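Fiction > Short Stories > Office Life

The Clog Line

6 min read

Print | E-mail
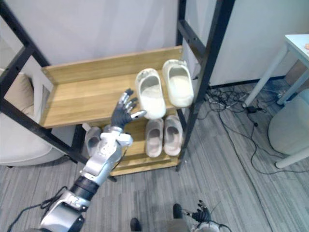 Shoe rack trials, upper shelf.

Areeba Jafri had been told the budget was final, so she was on her fourth version of it.

"What's this one?" asked Shabnam Rizvi, who signed things. She had her pen out and wasn't using it.

"Hands."

"We bought hands."

"We bought a left and a right. Those are spares."

Shabnam turned the page. Iditz was a small company with one large idea: a machine that would tidy the front hall of any home in Skurkthorpe, and after Skurkthorpe, the world. So far it had cost more than a front hall. It had cost more than most of the houses attached to them.

"Macedo quoted us 11 weeks for a fingertip," Areeba said. "A fingertip, Shabnam. I could grow one faster."

"And Clastix?"

"Clastix can do four days, but they only sell the whole arm."

Shabnam wrote *whole arm* in the margin and drew a box around it, the way other people might circle a lump for the doctor. Then she reached the back of the sheet, where Areeba had hoped she might not go.

"Clogs," she read. "Footwear, assorted. $141."

"It has to practice on something."

"It could practice on mine."

Areeba looked at Shabnam's shoes, which were Italian and had never been within a yard of a gripper, and said she would look into it.

They walked down the hall to see the work. The fingers were spread over the shelf, the thumb beside a cream clog, like a shopper who wants to be asked if she needs any help. Shabnam watched with her coat on.

"My son does this," she said. "He stands there exactly like that."

"What does he cost?"

"Don't." She studied the thumb. "When does it do the gray ones?"

"Lower shelf is next quarter."

"There's a separate line for the lower shelf?"

"Page three," said Areeba. "Under Bending."

Shabnam found page three. She read it leaning on the wall, lips moving a little at the figures, and then she asked how much for the fingertip — just the one — if they were willing to wait.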